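Purnel Two-Arm Tidying Robot

Home / Mobile Robots / Household / Purnel

Item no. 1939-P

If you have ever come home to a living room that looks as though a birthday party went through it, you already know the job we built Purnel for. It rolls up, looks the floor over, and goes to work with two white arms and a pair of slim grippers, and we think the best way to get to know it is to come and spend an hour with it at our Hedthorpe showroom.

Our next open day is Jun 22, 2026, and it will run much like the one in March, when 74 of you came through the door (thank you, and thank you as well to whoever brought the cardamom buns!). We lay out a sitting room with a sofa, a carpet and a bin, scatter the kind of litter people really leave behind, such as paper cups, tissues and snack wrappers, and let the robot get on with it while you stand as close as you like behind the rope.

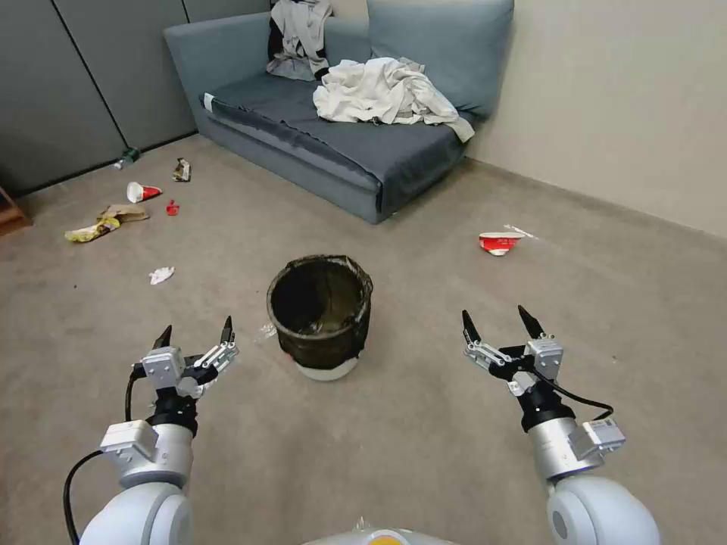

What you will see at the demonstration

Ilari Heiskanen leads the morning session and Eino Lindqvist takes the afternoon. Both of them worked on the arms, so please do ask the fiddly questions. The tidying run comes first, then a talk on the Cunum control software, and after that there is coffee and as much time as you want with the robot.

Visitors tend to ask first about small, flat things on carpet, and fair enough, because a scrap of wrapper is a good deal harder to pick up than a cup. The fingertips on the standard gripper are narrow and pointed for that very job.

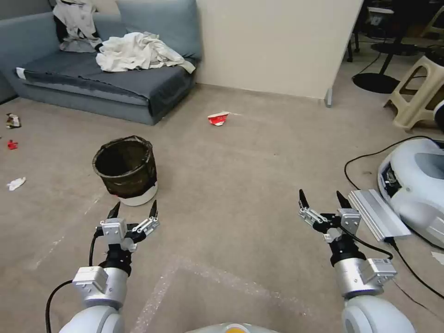
Both grippers open, with the lined bin ahead of the left arm.

The bin itself gets plenty of attention too. Any small round one will do, with an ordinary bag folded over the rim, and you can set up its spot in Cunum from a tablet.
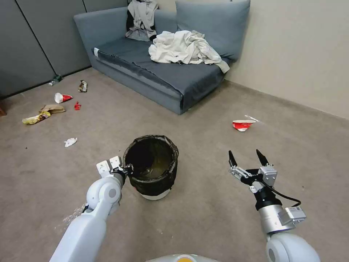
Bring your own bin along if you have doubts about it! Eino is always glad to try a new one, and last time he stayed an hour past closing over a tall one with a swing lid.

Ordering and delivery

Purnel is built to order and ships within 14 weeks. A deposit of $500 holds your place and comes off the final price. Spare fingertips are sold in pairs, and the larger Sebastian base is available for anyone working with thick rugs.

Places at the open day are free, but the room is small, so please reserve through the showroom desk and say whether you would like the morning or the afternoon.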